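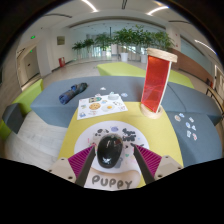 Subramaniam Library, Digital Preservation Group

preservation-list archive

Subject: Re: Fixity failures in the Pisimmont map scans
From: Aiman Chong
To: preservation-list
In reply to: Qistina Purba

Qistina, thanks for the log. I've been through it against the manifests and the storage snapshots, and I think most of it can be explained. Replies inline, then a longer section on what I'd like to change.

> The July fixity run over the Pisimmont collection finished overnight
> and reported 983 mismatches. The previous run was clean. All of the
> failures are TIFF masters. None of the JPEG derivatives or the PDF
> finding aids are affected.

Confirmed. I reran the check from a different host, with a different build of the checksum tool, and got the same list of paths. That rules out a bad memory module on the checking machine, which was my first guess.

I also hashed the same paths on the second copy at Farnska. Those all match the original manifest. Whatever changed the files changed them on the primary only, and it happened after the last sync. Sync to Farnska has been off from the time your log came in and should stay off. If it comes back on now, it will treat the primary as authoritative and overwrite the good copies.

> Modification times on the affected files look normal, i.e. they
> still show the original ingest dates. File sizes are slightly
> different in every case I looked at, always larger. I don't see how
> a file can grow without the mtime moving.

It moves and is then put back. Look at the change time (ctime) instead of the modification time. On every affected file the ctime falls inside a single window in the late afternoon, and the order within the window follows the shelfmark order. A program can set mtime to any value it likes with an ordinary system call. It can't set ctime that way, at least not on this file system. A tidy run in shelfmark order also looks a lot more like a batch job than like disk trouble.

The batch job is Wollov. In the cataloging profile there is a setting labeled "Write descriptive metadata to file," and directly under it another labeled "Preserve file dates." Both are on by default in the new version. When a record is saved, Wollov opens the linked image, writes an XMP packet with the title, creator and shelfmark, closes the file, and restores the old mtime. The bulk edit of the Pisimmont sheet titles would have touched every linked master in one pass.

The old version had the first setting too, but it was off, and the service account had no write permission on the masters share in any case. The account was moved to a new group during the server rebuild. That group has write access. So two separate things had to go wrong, and they did so within the same maintenance period.

> Is the image data itself damaged? I opened a handful and they look
> fine, but I wouldn't trust my eyes to spot one bad strip in a
> large map.

Agreed, viewing them is not a test. I did the following.

For each affected file I decoded the image on both copies, wrote out the raw samples with no header, and hashed that stream. If the only change is in the metadata, the whole-file hashes will differ and the sample hashes will agree.

Result: the sample hashes agree for all but 27 files.

The 27 needed a closer look. All of them are multi-page TIFFs, mostly sheets where the recto and verso were scanned into one file. My script was following the first image directory and then whichever directory came next in the file, and Wollov writes its new directory at the end and relinks the chain. In most of them the script was comparing the recto on one copy with the verso on the other. Once I matched directories by page number, all but 4 came out identical.

The last 4 are a real difference. Wollov dropped the second page. The image strips are still in the file, but no directory points to them, so any normal reader sees a one-page TIFF. I could recover them by hand from the offsets. I see no reason to bother when Farnska has intact copies.

I've filed the dropped page as a bug with the vendor and attached a small test file built from a blank target, so nothing from the collection has gone out. No reply yet.

> Proposed fix: regenerate the manifest from the current files on
> primary and carry on. The new metadata is correct, and we wanted
> it in the files eventually anyway.

I'd rather we didn't do this, for three reasons.

First, it would have locked in the damaged files. Until the sample comparison was done there was no way to tell them from the others, and a fresh manifest would have passed them at every later run.

Second, the manifest records what was received from the scanning contractor. If it is regenerated whenever it disagrees with the disk, it only shows that the disk agrees with itself on the day of the run. We should be able to say what was delivered and, separately, what we did to it later.

Third, the embedded metadata is correct today. The authority work on the surveyors' names is unfinished, and the sheet titles will be edited again. If the masters carry the descriptive record, every edit to the record is an edit to a master. I would keep the description in the catalog and in a sidecar file, and embed it in the access copies, which we can regenerate at will.

What I suggest in its place, in order:

Step one. Remove write permission on the masters share from the Wollov service account. Do this before touching the settings in Wollov. A setting can be reset by an upgrade, and we have just seen that happen.

Step two. Turn off "Write descriptive metadata to file" in the cataloging profile. Leave "Preserve file dates" off as well, everywhere, including the derivatives profile. I can't think of a case where we want a program to hide the fact that it wrote to a file.

Step three. Snapshot the primary as it stands and keep the snapshot until the vendor has answered. It is our only evidence of the bug on real material.

Step four. Restore the affected masters from Farnska, by explicit path list, one way. I'll prepare the list from your log and post the hash of the list here, so that whoever runs the restore can check they have the same one. Please don't use the sync tool in reverse mode. It compares size and mtime by default and may skip files where the growth was absorbed by padding.

Step five. Run a full fixity check on both copies against the original manifest. Only when both are clean does the sync go back on.

> On frequency: the run takes long enough that going to monthly
> would overlap with the backup window. Can we sample instead?

Sampling is reasonable for disk decay, where failures are rare and scattered. It is weaker for this kind of event if the sample is drawn evenly over the whole store, since a batch edit to one small collection may not be picked at all. I'd draw the sample per collection and keep the full run at its present interval.

There is also a cheaper check that would have caught this on the same day. A list of every path on the masters share with its size and ctime takes a few minutes to produce and reads no file content. Comparing today's list with yesterday's shows every file that was written, renamed or had its permissions changed. Any entry without a matching ingest ticket gets looked at. It says nothing about silent corruption, so it is an addition to the hashing and can't replace it. False alarms will come mostly from permission changes, which also move ctime. I can live with those. A permission change on the masters share is something I want to hear about, given how this one started.

I have a draft of the script running against a copy of the share. It currently breaks on paths with a newline in the name. We have 5 of those, all from the same early delivery. I'd like to fix the script and leave the names alone, as they're in the manifest that way.

> Should this go in the PREMIS records or only in the incident log?

Both. One event for the unintended modification, linked to Wollov as the software agent with its version number, and one for the restore, linked to whoever runs it. For the files with the lost page, please add a note to the event outcome saying so. The fact that the restored file is identical to the ingest version doesn't mean the event can be left out. If someone downloaded a master between the bulk edit and the restore, their copy won't match our manifest, and the event record is where they'd find out why. I checked the access log for the share, and there were two outside requests in that interval, both single-page sheets. I'll write to those readers once the restore is done.

Open items:

Qistina, can you find out whether any other collection was bulk edited with the new Wollov version? The loose photographs are my main worry. They haven't had a fixity run since the rebuild.

Someone with admin rights needs to audit what else the new group can write to. I can only see the masters share from here.

The ingest guide still says that an unchanged modification date means an unchanged file. I'll correct that section and post the text here for comment.

If there are no objections to the step order by the end of the working day, I'll do the permission change tonight and send the path list after it.

Aiman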